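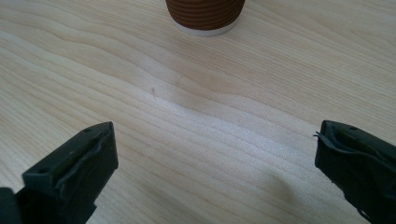
4 开放日现场采集

4.1 背景与场地

前三节的数据都是在实验室里录的，操作者是组里的人，桌子、灯光、节奏都由我们自己定。审稿意见里问到一点：换个地方、旁边站着人、随时有人插话，手持夹爪的示教质量还剩多少。本节回答这个问题，用的是七月 Cultby 开放日的现场数据。

开放日在 Agyeman 楼一层，上午九点半开门，下午四点清场。当天登记入场 300 人，没有全部走到我们这边，走到的也没有全部停下来看。演示区地面铺灰色地毯，各工位用胶带在地上贴编号，叠杯任务在 4 号工位。场地方面能改的东西很少。灯不能动，桌子不能换，背景的深色幕布也是原来就在那儿的。

任务选纸杯，理由很简单：便宜，压坏了就换，观众一看就懂。棕色瓦楞纹外壁，白色卷边，杯口朝上朝下都容易辨认。对视觉来说麻烦一些，叠起来以后只剩一圈一圈的白边，间距很密，腕部相机贴近时几乎成了条纹图案，特征匹配容易串行（见4.4）。

采集端为 Cisulell 手持夹爪，左右各一，与第3节相同，固件未升级。操作者坐着操作，双手各握一个，头部另有一路视角。工位布置见图2，桌面为浅色木纹，四角圆角，靠远端有一个走线孔。走线孔后来给我们添了麻烦，先记在这里。

4.2 任务流程

每轮演示分四段：取杯、翻转、套入、扶正。四段之间不停顿，不喊口令，操作者自己掌握。开始前杯垛放在桌子中部，单杯放在一侧，位置不做标记。第3节里我们在桌上画过十字，现场没画，一是桌子是借的，二是想看看没有标记时初始位姿会散到什么程度。

散得比预想大。左右方向尤其明显。

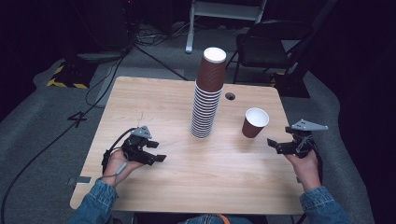 初始位姿的离散主要来自两处。一处是观众提问，操作者抬头答完再低头，身体已经挪了，椅子也跟着挪，下一轮自然偏。另一处是杯垛本身，杯子叠高了会斜，扶正一次只能管几轮。我们没有在后处理里把这部分偏移校掉，保留原样进入训练集。校掉的版本也跑过，放在附录，差别不大。

翻转一段需要多说几句。取杯时夹的是杯身中段，翻过来杯口朝下，再往垛上套。夹得太紧瓦楞壁会凹，凹了就套不进去；夹得太松，翻到一半杯子在指间打转。实验室里操作者练过很久，手感稳定。现场这一段最乱。示教者边做边讲，讲到关键处手会慢下来，有时整个停住，轨迹里就出现一段平台。平台本身没有操作意义，但时长不短，直接喂给策略，策略也学会了停。

处理办法：单条轨迹上限取 3000 帧，超出的截断并标记；平台段按速度阈值压缩，阈值沿用3.2节。没有重新调参。时间不够，另外也觉得沿用比较公平。

套入段的接触是短暂的，杯缘碰到杯缘，偏一点就卡在边上。碰上之后怎么办，不同的人习惯不一样，有人提起来重新对，有人原地轻轻晃着往下送。后一种在视频里好看，在数据里很难标。我们把两种都归为同一类“修正”，不细分。这是一个简化，第6节讨论。

4.3 视角与遮挡

一共三路图像：左腕、右腕、头部。腕部视角随夹爪走，杯子在手里时占掉画面大半，看得见杯口，看不见落点。头部视角刚好反过来，桌面全局都在，夹爪一合拢，杯垛中段就被挡住。三路互补，道理上没有问题，实际问题出在同步。

现场的电脑放在桌子后方，线从地毯上走过来，长度比实验室里多出一截。上午发现右腕一路偶发丢帧，重插后恢复，下午又有。丢帧段用前一帧补，补帧超过阈值的轨迹整条弃用。 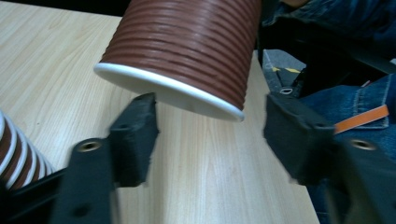
补帧对翻转段影响最大。杯子姿态变化快，少几帧，杯口朝向就可能跳一下，估计器把它当成一次真实的突转。我们试过用头部视角去纠，纠得动一部分，剩下的仍然跳。运动模糊也有份，翻转时手快，近处的指尖会糊。曝光可以再短，但现场的光不够匀，短了以后暗部噪声上来，衡量之后没改。

腕部视角还有一个实验室里没遇到的情况：背景里会进人。操作者坐在桌边，夹爪往自己这一侧转的时候，腿和衣服就进了画面，牛仔布的纹理很强，特征点一下子全跑到裤子上去了。第3节的操作者站着，桌子高，没有这个问题。现场临时加遮罩来不及，事后用桌面边缘做了一次粗分割，把桌外区域压暗再送进编码器。粗分割在桌角处不准，圆角的缘故，误差大概可以接受，没有单独评估。

走线孔的事在这里补上。孔是深色圆形，在头部视角里和从上往下看的空杯口尺寸接近，检测器偶尔报成一个杯子。初期没人注意，演示回放时屏幕上多出一个框，观众先看见的。后来在候选框里加了一条静止约束，整段不动且位置固定的一律去掉。粗暴，有效。代价是真有一只杯子全程没人碰，也会被去掉，好在单杯总是要被拿走的。

4.4 数据筛选

当日共得轨迹 232 条，弃用 44 条，余下的进入训练。弃用原因按次序：补帧超限；中途有观众伸手；夹爪校准漂移；操作者主动放弃。第二类要解释一下，围栏离桌子太近，有小朋友够得着，杯子被拿走又放回来，位置变了。这类轨迹其实很有意思，对扰动恢复的研究也许有用，但本文的策略没有设计这种输入，只能先弃。原始文件都留着。

校准漂移出现在午后。夹爪开合的零位慢慢偏，合拢读数不归零。Kerkov 组带来的同型号夹爪没有这个现象，他们用的是另一批垫片，原因没有查清，不做推断。漂移之后重新标定一次，标定前的若干轮逐条看过再决定去留，标准偏严。

筛选由两人各做一遍，不一致的由第三人定。三人都是作者，没有请外部人员，这一点算是局限。

密集白边的串行问题，前面提过。杯垛下部每一圈几乎一样，估计垛高时如果从中间起匹配，上下差一圈看不出来。我们改从最上面一只的卷边起算，往下只用到垛与桌面的交界，中间不逐圈对应。遮挡严重时，也就是夹爪正夹着杯垛的时候，取合拢前最后一帧的垛高沿用，直到松开。双手扶住杯垛的姿态见图4，头部视角下，夹爪横在垛的前面，露出来的是上面一只杯子和下面的一段白边。

4.5 扶正动作

扶正原先不在流程里。实验室录制时杯垛歪了就停下来，用手弄正，这部分不录。现场停下来不好看，观众等着，操作者就直接拿夹爪去扶，从两侧靠上去，收一点，往中间带，再松。

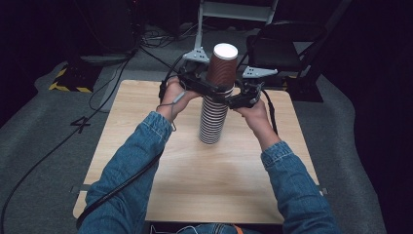 录完回来看，这一段反而是全天质量最稳定的。动作慢，两手对称，接触时间长，力的变化也平缓。于是把它单列为第四段，补写进任务定义里，第3节的流程图没有改，读者对照时请注意这里多一段。

扶正的难点在松开。收拢时杯垛跟着手走，松开如果左右不同时，后松的一侧会带它一下，刚扶正又歪过去。示教者很快就摸到了办法，先松半程，停一停，再全松。我们在轨迹里能看到这个半程停顿，形状和讲解造成的平台很像，速度都接近零，压缩步骤差点把它一起压掉。后来加了条件，开合量不在极值时不压缩。这条规则是看数据看出来的，没有理论依据，换别的物体不一定成立。

另一个细节，夹爪后部的线缆。双手同时向前伸，线从小臂旁边垂下来，动作幅度大时会蹭到桌沿。蹭到的一瞬间腕部读数有小的抖动，频率高，滤波能去掉。但操作者感觉得到，感觉到之后会不自觉地收手，收手就滤不掉了。下一版打算把线沿前臂固定，现场用过一条临时绑带，效果一般。

4.6 观众在场的影响

没有对照组，以下是观察，不是结论。

有人围观时操作者的动作偏大，抬得偏高，翻转偏慢，为的是让后排看见。人散了以后动作收回来，接近实验室里的样子。两种都在数据集里，我们没有按人数打标签，事后也补不了，头部视角朝下，看不到观众。这是设计上的疏漏，下次会在演示区另记一份时间表，哪一段人多哪一段人少，至少有个粗略的对应。

提问大多集中在夹爪上。为什么要拿在手里，为什么不直接让机器去做，录下来的东西去哪儿了。讲解词准备得偏长，上午讲了几轮以后砍掉一半，只留任务本身和三路画面的回放。回放屏比夹爪更留得住人，放再桌子旁边就够了，不需要大。

让观众试手的环节原计划有，后来取消。午前试过几位，数据未计入上述总数，也没有分析。主要是手的大小差别太大，手柄握不牢的人会用另一只手去托，一托就把相机挡了。要做的话得先改手柄。

收场时把全部原始文件拷了两份，一份随车，一份留在 Agyeman 楼的机柜里，后一份次周取回并校验，两份一致。标定文件单独存，文件名里写了上午还是下午，没有写第几次，整理的时候因此多花了些功夫，最后靠固件日志里的时间对上的。训练与评测用的划分见第5节，现场数据只进训练，评测仍在原来的桌子上进行，桌面上画着十字。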